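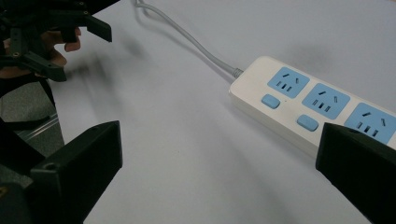 桌面插排怎么选位置、怎么固定、怎么走线

适用范围:带独立开关的三位插排,放在书桌、工作台或者柜子侧面长期使用。临时拉一下电源的情况不用看这篇。墙里的线路和墙上插座的改动也不在内,那部分请找电工。

文中用的是一只白色外壳、浅蓝色插孔面板的插排,每个插孔旁边配一个小按钮。孔型是上面两个斜槽、下面三个竖槽,两脚和三脚插头都能用。别的牌子外形不同,做法一样。

要准备的东西

卷尺
铅笔
美纹纸胶带
十字螺丝刀
自攻螺丝,规格按固定孔大小选
自粘线卡若干,我用的是Prinis的小号,能夹住电源线就行
魔术贴扎带两三条
干布一块

第一步 清点要插的电器

先不要动插排,把这张桌子上要用电的东西写在纸上,后面标功率。功率在电器底部或者电源适配器的标签上,单位是W。只写了电压和电流的,两个数相乘。注意要看“输入”那一行,“输出”那一行是给设备的。

我这张桌子最后加起来是1,263W,包括一台电脑、一台显示器和一只小型热风枪。热风枪占了大半。算好以后翻到插排背面看额定功率,总数要低于它,最好留出一截余量。取暖器、电热水壶、空调这类东西单独插墙上插座,不要算进来。

标签磨掉看不清的插排不要继续用。

第二步 检查外壳和电源线

拔掉插头再检查。重点看三个地方。

线的根部。电源线进外壳的位置有一段护套,作用是防止线在这里反复弯折。用手指轻轻捏住,左右动一动,护套不应该松脱,也不应该露出里面的彩色芯线。

插孔。看孔口有没有发黄、发黑、变形。有焦痕的直接报废,不要拆开修。

按钮。每个按几下,手感应当一致,按下去能停住,再按能回来。卡住不动的那一位就算暂时能用,也建议整只换掉。

外壳上的灰用干布擦。插孔里面不要用湿巾,也不要用牙签去掏。

第三步 定位置

把插排平放在桌面上试摆。先别管好不好看,把所有插头都插上(墙上那头仍然不接电),看大的适配器会不会压住旁边的插孔或者按钮。会压住的话,把它换到最边上一位。

位置定下来之前检查这几项:

坐着伸手能按到开关
离水杯、花盆、鱼缸至少30厘米
不正对窗户,避免雨水打进来
不压在纸张、布料下面
电源线到墙上插座有余量,不绷紧

余量我一般留14厘米左右的弧度太麻烦,后来改成直接看:线自然垂下来,插头处没有被拉住就可以。

线从哪一头出来要想清楚。出线的一头朝向墙上插座,线可以顺着桌边直接走。朝反了,线就得在插排旁边掉头,占地方,根部也容易弯得太急。

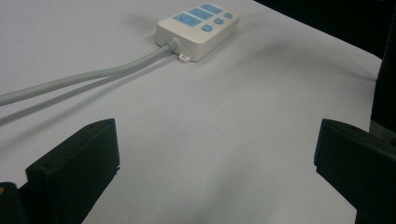
第四步 固定

有些插排在底边带小固定片,中间有一个圆孔,可以用螺丝固定在墙上或者桌子上。文中这只在出线的一端就有。没有固定片的,翻过来看背面有没有挂孔;都没有就用双面胶,但是双面胶只适合平放,不适合竖着挂。

1. 确认墙上那头已经拔掉,所有电器也都拔下来。
2. 把插排放到定好的位置,用美纹纸胶带压住,防止打滑。
3. 用铅笔穿过圆孔点一个记号,有几个孔点几个。
4. 拿开插排,量一下桌板厚度。螺丝进入木头的长度要小于板厚,不然会从下面穿出来。
5. 在记号处打一个浅的引孔。实木板容易裂,引孔不要省。
6. 放回插排,拧螺丝,拧到贴住固定片就停。塑料片拧得太紧会裂。
7. 撕掉胶带,推一推外壳,不晃就可以。

玻璃和石材台面不要打孔。租来的房子也不建议打,可以先固定在一块小木板上,再把木板夹在桌沿。我在Makhubela工作室的那张长桌就是这样做的,搬走的时候松开夹子就行。

螺丝只能走固定片或者挂孔,任何时候都不要在插排外壳上自己钻孔。

第五步 走线

从插排这一头开始,往墙的方向走。

第一个线卡离护套远一点,让线先直着出来一段,再开始转弯。之后沿桌子后沿,每隔30厘米粘一个。粘之前把粘贴面擦干净,粘好后按住一会儿再挂线。

转角处走大弧,不要折成直角。走到桌腿再往下,用魔术贴扎在桌腿内侧。

多出来的线不要紧紧绕成一捆。松松地来回折两三下,用一条魔术贴轻轻扎住,放在通风的地方。大功率电器工作的时候,捆紧的线散热差。也不要把线塞到地毯底下,或者让椅子轮子从上面压过去。

第六步 接电和标记

所有按钮先关掉,再插墙上的插头。然后一位一位打开,每开一位就试一下对应的电器。

按钮长得一样,用久了容易按错。我在每个电器的插头上贴一小条胶带写名字,电脑那条两面都写。标签不要贴在按钮上,时间长了胶会渗进缝里。

通电使用一段时间后,用手背碰一碰外壳和墙上插头。微温没有关系,烫手就关掉拔下来,先查是不是功率超了,再查插头有没有插到底。

常见问题

插头插进去很松怎么办
换一位试试。每一位都松,多半是插头的问题;只有一位松,是里面的簧片松了,换新的插排。

线不够长,能再接一只插排吗
不建议。量好距离,买一只线更长的。

可以竖着装在桌子侧面吗
可以,按说明书允许的方向装,并且用螺丝。沉的适配器插在最下面一位。

多久检查一次
我每年11月检查一次,正好在开始用取暖设备之前。步骤同第二步,再把线卡按一遍,掉胶的换掉。

2024年1月更新:补充了玻璃台面的说明,感谢读者Glykeria Andreadis来信提醒。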